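Who sorts the wash? Notes on automation in a small laundry

By Finlay Geddes

The usual discussion of robots at work starts with the number of jobs. I think that is the wrong place to start, at least in commercial laundry, where I have been a production engineer for most of my working life. The number of jobs is an output. It depends on how the tasks are divided, who decides the division, and what happens to the minutes that are released. Those three things can be examined on site with a stopwatch and a notebook. Forecasts cannot.

The site I have in mind is Sutherland, a contract laundry serving care homes, small hotels and two sports clubs. It handles personal clothing as well as flat linen, and the two are very different kinds of work. Flat linen was mechanised long ago. Sheets go through a washer, a dryer and an ironer in large batches, and one sheet can replace another. Personal clothing cannot be treated in that way. A resident's cardigan has to go back to that resident, and it has to go back the same size.

Personal items at Sutherland therefore travel in small loads, through domestic-scale front loaders as well as the big machines, and each load is moved by hand at least four times: from bag to basket, basket to drum, drum to basket, basket to dryer or rail. Magnus Gunn, the shift manager, had these movements logged over one week before anything was bought. The result was 221 transfers on an ordinary day shift. Each one is short. Most involve bending to below knee height, turning with a load, and reaching into an opening that was designed for a household.

It was on the strength of that log that the firm signed up for a trial of a humanoid machine with handling software from Orenis. The scheduling layer, which decides which load goes where and when, is called Plimevano. I have no commercial interest in either. I was asked to look at the workflow, and what follows is my own opinion and has not been approved by the management.

My first point is that the transfer task was correctly chosen. It is repetitive, it is hard on the back and shoulders, and it carries little judgement. When Morag Lamont, who has worked in the personal section for 11 years, was asked which part of the day she would give away, she said the drums. She did not hesitate, and the rest of the section agreed with her. It is surprising how seldom this question is put before the purchase order. In several plants I have visited, the equipment arrived first and the staff were then asked to find a use for it.

My second point is that the boundary of a task is never where the plan puts it. On paper, emptying a basket into a drum is one action. In practice an experienced hand does three or four other things during it. She feels whether a pocket has something in it. She notices that a dark garment has got in with the whites. She sees a torn net bag and puts it aside. She smells that something needs a second wash. None of this appears in a time study, because none of it takes any extra time. It is done inside the movement.

Take the movement away and the checks go with it. They have to be placed somewhere else, as separate steps, and separate steps do take time. At Sutherland they now sit at the sorting table, before the load is released to the machine. Keir Lindsay, who set up the new station, allowed 60 seconds per load for it. I consider that too little for mixed loads and generous for towels, and a single figure for both is a weakness of the whole arrangement. The scheduler accepts different values for different load types. They should be entered.

This is the part of automation which is poorly understood outside the trade. The machine takes a task, and the task turns out to have been carrying several others. If the plant has costed only the visible one, the saving in the business case will be overstated, and the difference will be made up by staff working faster. They will not be told they are working faster. They will simply find that the table is always full.

My third point concerns pace. A person working alone with six washers sets an order that suits the person. She will fill the two nearest, fold while they run, and leave the heavy load until after the tea break. The scheduler does not do this. It looks at programme lengths and delivery times and issues the next load when a drum is free. It is a better order in the narrow sense, and the drums do stand idle for less time. But it moves the decision about when to be quick and when to be slow from the floor to the software, and that decision was one of the few things in the job that belonged to the worker.

I do not say this is a reason to refuse the system. It is a reason to put limits into it. The sorting table should have a buffer, so that two or three loads can be prepared ahead and the person can step away. The person at the table should be able to hold a load without giving a code for it. There should also be a pause that applies to the queue as a whole, placed within reach. These are cheap changes. All three were requested by the section in writing. One has been made so far, the buffer, and it has done more for the mood of the shift than anything else in the trial.

My fourth point is skill, and here I am less sure of my ground. The firm sent two people on the Skillus short course in supervising handling equipment. Llinos Landeg, the younger of the two, now does the setting up at the start of the shift, clears faults, and decides which load types the machine may take. It is a better job than the one she had. It is also one job, and there are nine people in the section. The other seven have had their work narrowed to the table and the folding. If the supervising role is fixed to one or two people, the effect of the trial is to improve a small number of jobs and thin out the rest.

The remedy is rotation, and it has costs. Nine people need the training and not two. Fault clearing will be slower while they learn. There will be some mistakes with load types, and a mistake with wool is not reversible. The management's objection to rotation is a reasonable one and I have heard it put fairly. I still think the cost should be borne, in the first year and out of the project budget. If it is left until the equipment is paid for, it will not be done.

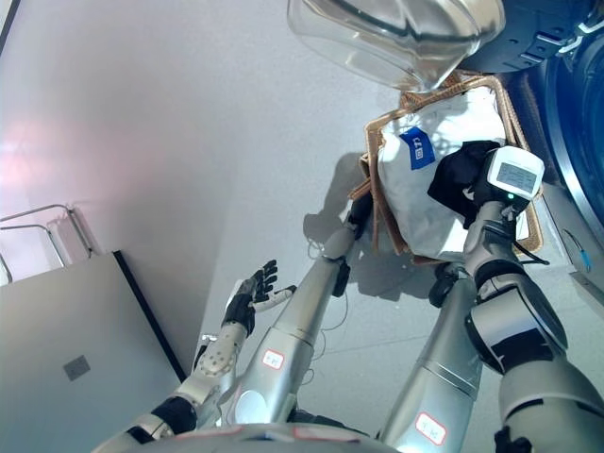
What happens to the minutes released when a machine takes over the loading?

They go wherever the rota sends them. Unless someone has decided in advance, they are absorbed by extra volume, and the staff see no change except that the day contains more loads.

At Sutherland the question was left open for the first part of the trial. The released time came to 190 minutes per shift across the section, by Magnus Gunn's figures, which I have checked and accept. For a while it went into an additional hotel contract. Some of it has since been moved back to labelling and mending, two jobs that had been squeezed for years and which account for most complaints from the care homes. Lost items have fallen. The machine did not bring that about directly. It came from people having time to sew a label on properly, and that time had to be argued for at a meeting.

I would ask any plant considering equipment of this kind to write down three figures before signing: the minutes expected to be released, the minutes to be spent on the checks that have been displaced, and the use to which the balance will be put. The third is usually missing. The form used by Sutherland has a box for return on investment and a box for floor loading, but none for this.

There is also the matter of the Saturday shift. It is run short, with three people, and the current plan is to run it with two once the trial is over. The argument is that the machine covers the third place. It covers the transfers of the third place. It does not cover the telephone, the delivery door, or the situation in which one of the two people is unwell. I have advised against the change and my advice is under consideration -- the rota for the next quarter is due to be issued in January, and the section has asked to see it before it is final.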